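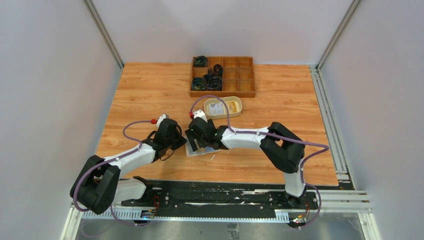 Two-arm cell with sorting tray, dish and paper sheet. The right gripper is in contact with the sheet.

Good Practice in Shared-Track Robot Cells: Picture Gallery

The Tranenis Workcell Practice Group maintains a common set of rules for small robot cells in which two arms work over a single board. The rules apply to 39 cells at the Brzozowska and Wornis sites. This gallery accompanies the written guidance and is meant for operators, shift leads and visiting engineers who are new to the bench. It does not replace the guidance or the site risk assessment.

The picture at the top of the page is the reference view for the current edition. The notes that follow relate to it and are grouped by rule section.

Section 2. Enclosure
Walls stand on three sides of the board, with aluminum posts at the corners. Walls should be plain and light in color. Labels, notes and tape are not to be placed on the inner faces.

Section 3. Arms and shared track
Both arm bases are bolted to carriage plates on the one track. Bolts are checked at the start of each week and after any move of a base. Scuff marks on the track surface are to be entered in the cell log with the date they were first noticed – marks alone do not take a cell out of service.

Section 4. Gripper spacing
The grippers face each other across a narrow gap. Work at this distance is permitted only at reduced speed and only with a program that has been signed off for two arms. Single-arm programs may not be run side by side as a substitute.

Section 5. Cables
A purple cable follows each arm and is held to the white link by small white clips. Enough slack must be left at the joints for the full reach of the arm. Missing clips are replaced before the next run. Cable ends trailing across the base plate, as at the front of this cell, must be kept clear of the track.

Section 6. Trays and parts
Dark coiled items are kept in the left half of the divided tray, and the compartments on the right are free. One coil extends from its compartment into the row below. The rule allows this for soft items, provided that the program has been tested with the item in that position.

Section 7. Exposed electronics
Small modules with colored wires sit near the arm bases. No tools, drinks or loose metal parts may be set down beside them. A lit indicator is to be treated as a sign that the module is under power.

Records and contact
The present edition was reviewed by Bronisława Chmielewska and Refugio Becerra and draws on 194 log entries from the two sites. Questions on cables and electronics should be sent to Nikola Witkowska, and all other questions to Antigoni Karamanlidis. Proposed changes will be considered at the November meeting.

Page last updated August 13, 2026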